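Coated Wire and Glazed Feet: An Interview on Draining Mugs

The subject of this interview has spent most of a working life on kitchen racks, first at Andlow, where the job was coating wire, and now at Kanon, which designs and tests drainers for small kitchens. We met on a Monday at the Kanon test kitchen and talked for 45 minutes, mostly about mugs.

Plates, I was told, are a solved problem. "A plate stands in a slot and the water runs off. There isn't much left to argue over. Mugs are all different. The handle is in a different place, the wall leans, the rim is thick or thin. A rack has to accept whatever people own."

The usual advice is to drain a mug upside down, and the designer agrees with it, with conditions. "Inverted, the inside drains by itself. The water then collects on the foot, because many mugs have a recess under there. The foot ring is often left without glaze, and bare clay can hold water after the glazed part is dry. I tell people to wipe the base before the mug goes in the cabinet."
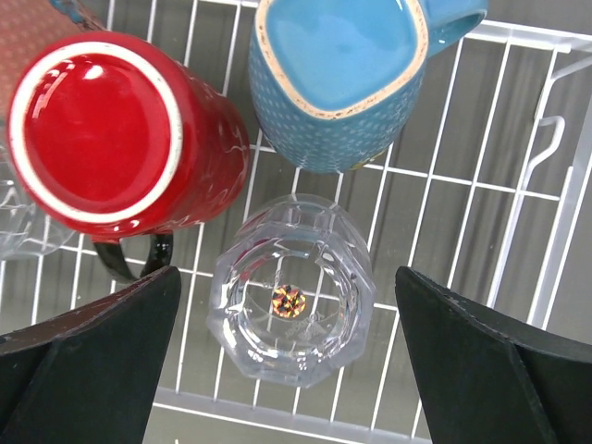 On wire and spacing

Kanon's current test piece is a white coated rack with a rectangular grid. The designer prefers a grid to parallel wires alone for drinkware. "Cross wires give the rim more places to sit. With only long wires, a narrow mug can rock, and then it leans on its neighbor. That is how glaze gets chipped."

Handles are the other part of it. "Let the handle drop between the wires if it wants to. People fight it and turn the mug until the handle is on top of a rod, and then the whole mug sits crooked."

The coating came up several times. A rack is retired from testing after 2,000 loadings, and the joints are inspected under a lens. "Rust starts at a weld or a cut end. It does not start in the middle of a good rod. At Andlow we coated samples for Tehrani, a small shop that sold only racks, and every return we had was a weld." Of the last batch of 44 racks at Kanon, two were rejected before testing — both for thin coating at a corner.

I asked whether color matters. "White shows coffee. It also shows where the coating has failed, so I would buy white."

On loading order

The designer's method is plain. Mugs go in one at a time, held by the body, with the heaviest toward the back rail. Small items go in last, where they can be seen. "By the body, always, when it is wet. A handle is fine for drinking. For lowering a mug into wire I want my hand around the wall, so the handle can hang wherever it needs to."

An upright mug in a rack is not treated as a mistake. "If it is already dry, stand it up. I only object when there is water in the bottom." 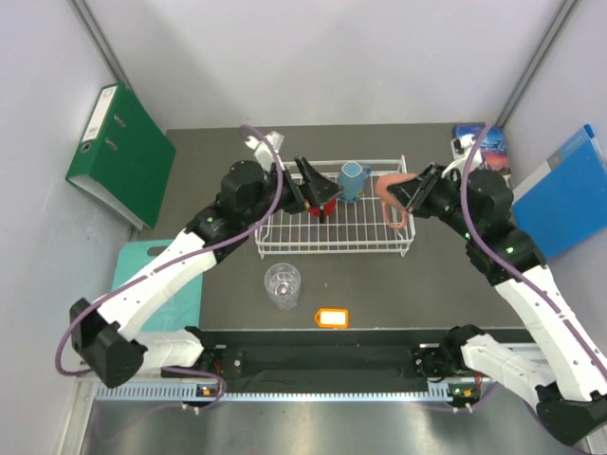 On what comes next

Kanon is working with Kimari on a shorter rack meant for drinkware alone, with a lower rail and a removable tray. The tray is the part in dispute. Kimari wants it shallow, to save height under a cabinet. The designer wants it deeper and sloped toward one end. A second round of samples is due in July, and the slope will be measured then with a full load of mugs.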